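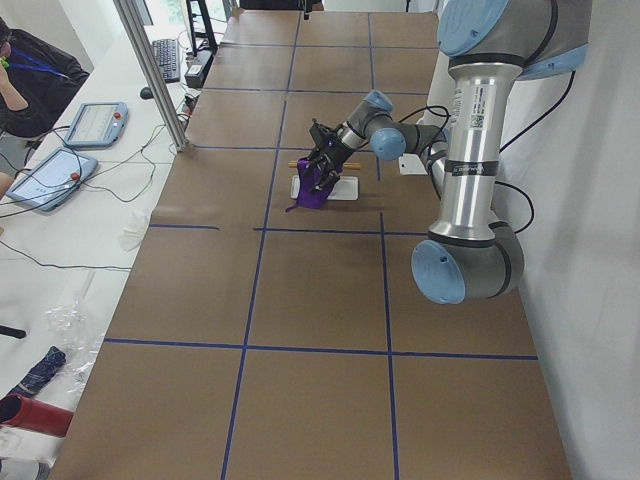 Is the Nevholm open day worth the drive if you don't work in automation?

Worth it if you like watching a machine take its time over laundry, and if you can get a spot on the early tour. Kids under ten will last until the biscuits run out.

I went on 1 October 2018, having missed the April one. Entry is free, parking is $27, and the coffee is priced by someone with a sense of humour. Prundow runs the day and lends out the floor, and the session I'd come for was the cloth-handling demo, billed in the program as "Soft Goods, Hard Problem". I would have called it "Arm Picks Up Rag", which is why I'm not in marketing.

The set-up is agreeably homemade. Brown covering on the table, blue tape marking out a grid, cables wandering wherever they like. The arms are the polished bit, all silver and pale blue, and the Robotiq gripper on the end gets hold of a purple cloth with the expression of a butler removing a dead mouse. If you've only seen robots on telly flinging car doors about, the pace will come as a shock. Bring a snack.

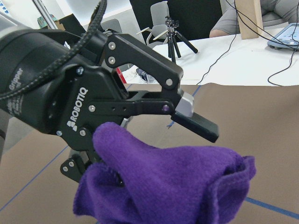
Pirjo Partanen reckons the cloth is the whole point, that any arm can lift a box because a box stays the same shape while you're thinking about it, and that I should stop sulking and look at how the folds fall. I stopped sulking for a good four minutes and it did get more interesting. You start to see how much of the job is choosing where to pinch.

The talk was pitched well. Our guide didn't drown us in jargon, owned up cheerfully when asked about the failures, and let the awkward questions run. Where it fell down was sound. With 100 of us crammed along a rope and one small speaker, the back row got a mime show. The handout claims room for 392 across the day, and I'd like a word with whoever measured the room.
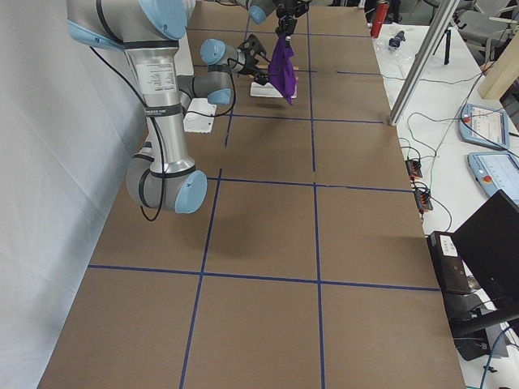 One comment under my last write-up said the Oprea tour was better value because they let you have a go with the controller, and that watching through other people's shoulders isn't a demo, it's a queue. Fair cop. The teach pendants at Nevholm stay on the staff's side of the table, and I was keen to press something.

Still, I hung about for a second showing and saw far more of it, mostly thanks to everyone else discovering the sausage sizzle.
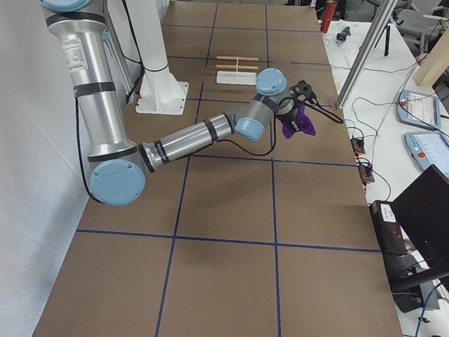 Getting a decent spot

Stand at the end of the rope nearest the door and stay there through the changeover. Ignore the Sostodau stand on the way in, which will try to give you a tote bag and 1,000 words on conveyor belts. Wear flat shoes.

Verdict: three and a half stars for the demo, two for the acoustics, and I'll go again if they sort out the speaker.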